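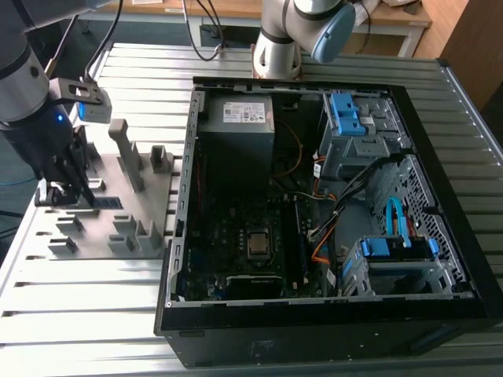 Old desktop computers deserve a second life

Most of the desktop computers that get thrown away in Loltstead could be opened with one screwdriver and put right in an afternoon. I have been fixing them as a side job for long enough to be sure of that, and I think the town's habit of treating a slow computer as a dead one is wasteful and a little lazy.

A desktop tower is one of the last things in the house that is still made to be opened. You take out two screws at the back, slide off the side panel, and lay the case down flat. The power supply is a metal box with a label on it. The memory sits in slots and comes out when you push back the clips. The drive is held by four screws or a plastic tray. Compare that with a phone, which is glued shut, or a thin laptop, where the memory is often soldered to the board and what you bought on the first day is what you have on the last.

Memory is the part I would start with. A lot of the machines that reach me were sold with too little of it, and their owners have put up with the waiting for years. The fix is to find out what kind the board takes, buy a matched pair, and press them in until both clips snap. I spent 57 dollars on memory for my sister's tower in October. The replacement she was looking at in the Zarent catalog cost 2614, which would have bought her a faster processor she has no use for. She writes letters, keeps the books for a small bakery, and looks at pictures of other people's gardens.

The next thing is the drive. If the computer still has a spinning one, swap it. I paid 70 for a solid state drive that holds more than she will ever fill. After those two changes the machine starts before she has sat down properly, and she has stopped asking me about the catalog.

People raise objections, and some of them are fair. The first is that old machines use more electricity. Some do, especially ones built for games. An office tower that sits idle most of the day is a different matter, and I would want to see the numbers from a plug-in meter before throwing one out on those grounds.

The second is that old machines stop getting security updates. This one I take seriously. If the system on the computer is no longer supported, it should not be used for banking. There are free systems that will run well on old hardware, but they take some learning, and I don't tell everyone to use them. My father tried one for a month and went back to his tablet.

The third is that ordinary people shouldn't be poking around inside electrical equipment. I agree about the power supply. Leave it closed. If it fails, replace the whole unit, with the cord pulled out of the wall first. The rest of the case is low voltage, and the greater risk is to the parts. Touch bare metal on the case before you pick up a memory module, hold it by the edges, and don't work on carpet in wool socks.

What I would like is for the shops to make this easier. Margaritis, on the east side, used to put in any memory you bought there for a small charge. They dropped the service two years ago, and the counter where they did it now sells phone cases. The repair shop in Hetotitz still does the work, but it's a long drive and they are open three days a week. I would pay more than they ask.

Manufacturers could help too. Some of the newer small desktops use a power connector that fits no standard part, so when the supply fails the owner is stuck with one seller and one price. It saves a little room in the case. I don't think that is worth it, and I think buyers would say the same if anyone mentioned it before they paid.

Before you carry a tower out to the curb, take the side off and look. Blow the dust out, check what memory is in it, and write down the model number of the board. Then find out what two better parts would cost. For the last one I did, everything together, with thermal paste and a new fan, came to 132 dollars.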